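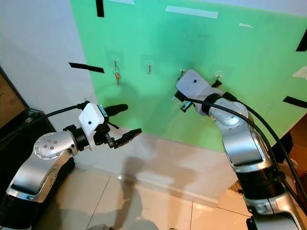 Chapter 8
Sticking and Holding: Adhesives in the Home and Shop

Chapter Outline
8.1 What makes a surface sticky
8.2 Pull, shear, and peel
8.3 Preparing a surface
8.4 Tapes and pads
8.5 Liquid glues
8.6 Removing an adhesive

Key Terms
adhesion, cohesion, wetting, substrate, shear, peel, creep, cure, backing, residue, primer

Adoption of glue came early in human history. Birch tar held stone points to wooden shafts long before anyone worked metal, and furniture makers later relied on glue boiled from hides and bones. Most adhesives sold today are synthetic, but the questions a user has to answer have changed very little. What are the two surfaces made of? How heavy is the load, and in which direction does it pull? How long does the joint have to last, and will someone want to take it apart?

In Chapter 7 you studied screws, nails, and anchors. These fasteners hold by gripping or passing through a material, and they leave a hole. An adhesive works at the surface. Small metal hooks on clear adhesive pads, like the four in the opening photograph, depend on the pad's bond to the surface behind it and on the strength of the pad itself.

These are two separate things. Adhesion is the attraction between an adhesive and the surface it touches, called the substrate. Cohesion is the strength that holds the adhesive together inside. If a pad comes away clean, adhesion failed. If half of it stays on the wall and half comes off with the hook, cohesion failed. Looking at both sides of a broken joint will usually tell you which one to work on.

Direction of load

A hook on a wall carries most of its load in shear, meaning that the force runs parallel to the surface. Adhesives are generally good at resisting shear. They are much weaker in peel, where the force starts at one edge and moves along a narrow line. You use peel whenever you lift the corner of a piece of tape. A hook that sticks out far from the wall puts some peel on the top edge of its pad, even when the load hangs straight down.

Time matters as well. Many soft adhesives creep, or move slowly under a steady load. A pad may hold a weight of 20 newtons for an afternoon and let go during the following week.

Case Study: The Lulholm Coat Room

In February, a school in Lulholm put up 621 adhesive coat hooks in its hallways. The walls in the older wing had been painted shortly before. Within 11 days, hooks in that wing began to fall, while those in the newer wing stayed up. Adjoa Aryee, who supervised the building, collected the fallen hooks and found a thin layer of paint on the back of nearly every pad. The pads had stuck to the paint, and the paint had come off the wall.

As you read Section 8.3, think about which of the two wings you would have tested first, and how.

Before You Read

1. Find three items in your home that are held by an adhesive. For each one, write down the substrate and the direction of the load.
2. Press a strip of tape onto glass, then onto unfinished wood. Pull each strip off slowly and compare the force needed.
3. Was the failure in the Lulholm coat room a failure of adhesion, of cohesion, or of something else? Keep your answer. You will return to it in the chapter review.

8.1 What makes a surface sticky

For an adhesive to hold, it must first come into close contact with the substrate. Even a surface that feels smooth has small ridges and pits. A liquid glue flows into them before it hardens. The spreading of a liquid over a solid is called wetting.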